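I'd been trying to get an hour with the woman who runs the costume store at the Umby Players since October, and when she finally said yes it was on the condition that I didn't use her name and that I carried a box up the stairs on my way in. Fair enough. I carried two.

The Players have been putting on shows in Umby for 59 years, and for the last stretch of that she's been the one who knows where the waistcoats are. I'd come wanting to hear about glamour. She wanted to talk about laundry.

"People think costume is sewing," she said, once we'd got the kettle going. "I sew for maybe a fortnight before a show. The rest of it is washing, drying, folding, and trying to find a thing you know you own."

She came to it sideways. Her daughter was in the chorus of a musical at the old Dullilar hall, there was a torn hem in the interval, and she had a needle in her handbag. By closing night she had a key. That was a long time ago – the daughter lives interstate now and hasn't sung a note since school.

I asked how big the collection is and she went straight to the ledger, a fat blue thing with a cracked spine. The answer is 3,824 pieces, counting shoes as pairs and not counting hats, because hats have their own book. I asked to see the hat book. She said no, the hat book was a mess and she'd be ashamed.
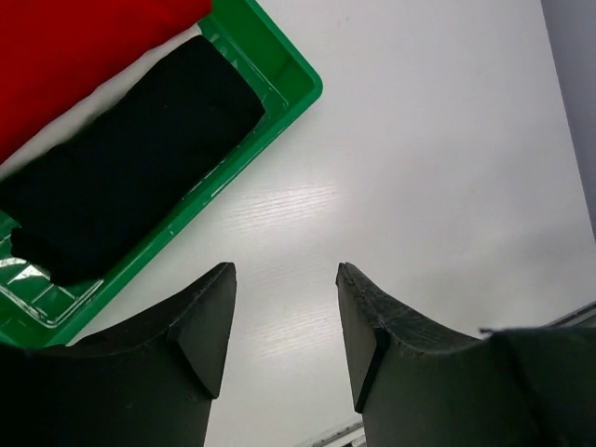
What surprised me was how much of it is plain clothing. I'd pictured rack after rack of velvet, and there is velvet (it lives at the back, under sheets, and smells a bit like my nan's hallway), but most of what goes out the door is stuff you or I would wear. T-shirts, black trousers, white shirts. "Every director wants a timeless look," she told me, "and timeless means everybody in black with one person in red. I've dressed that show nine times."

So how do you keep all those basics straight? She got quite animated here. She used to hang everything, until the rail came down one summer and took a shelf of boots with it. Now the plain stuff is folded or rolled and sorted by colour, and then by size inside the colour. Rolling is for anything soft that's going in a suitcase. Folding is for anything that has to look as if somebody owns an iron.
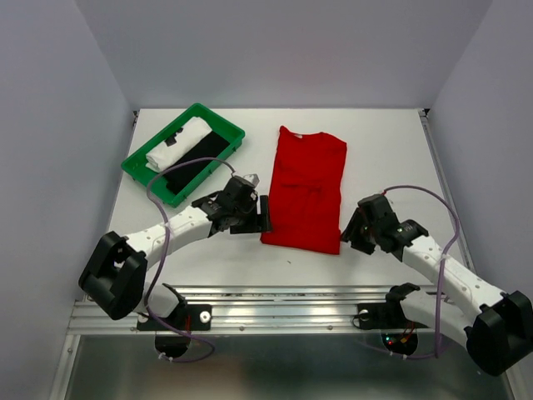 A white garment rolled up, a black cloth lying flat in the green tray, and a red T-shirt on the table.

I confessed that I'm a stuffer. Everything I own goes in the drawer like I'm packing a cannon. She was kinder about it than I deserved. "You've only got to find your own clothes," she said. "I've got to find a size 16 shirt in the dark with a tenor breathing on me."

We got on to money, which she was happy to talk about as long as I understood there isn't any. The wardrobe budget for the last season was 1,737 dollars, and that had to stretch over three productions and a Christmas concert. Shoes ate most of it. She buys shirts second-hand, she dyes what she can, and she hires out to other companies when they ask nicely. Ollovau borrowed a full set of sailor suits last year and sent them back pressed, with a tin of shortbread. She's still talking about the shortbread. Another group, who she wouldn't let me mention, sent back a wedding dress with gravy on it.

"Gravy!" she said. "At a wedding scene there isn't even food!"

Her favourite job so far was Sitthichai, the new dance piece that came through the district on tour and needed a local wardrobe hand for four nights. Eleven dancers, quick changes in the wings, and 100 tiny hooks down the back of one bodice. She did those hooks up eight times and says her thumbs have never forgiven her. Would she do it again? "Tomorrow," she said, and then she thought about it. "Well, not tomorrow, I've got whites soaking."

I asked what she'd say to somebody thinking of pitching in at their own local theatre. Label everything, she reckons, and do it on the inside of the collar where the lights won't catch it. Wash the black things together and on cold. Don't lend your good scissors to the set builders, even the nice ones. And learn to say "it looks wonderful from the back row", as you'll be needing it on opening night.

It was getting on for five by then and she had a fitting, a teenage villain who'd grown out of his cape since auditions. I took my mug to the sink and she handed me a bag of odd socks on the way past, to see if I could match any at home. I've got them on the kitchen table now. Two pairs so far.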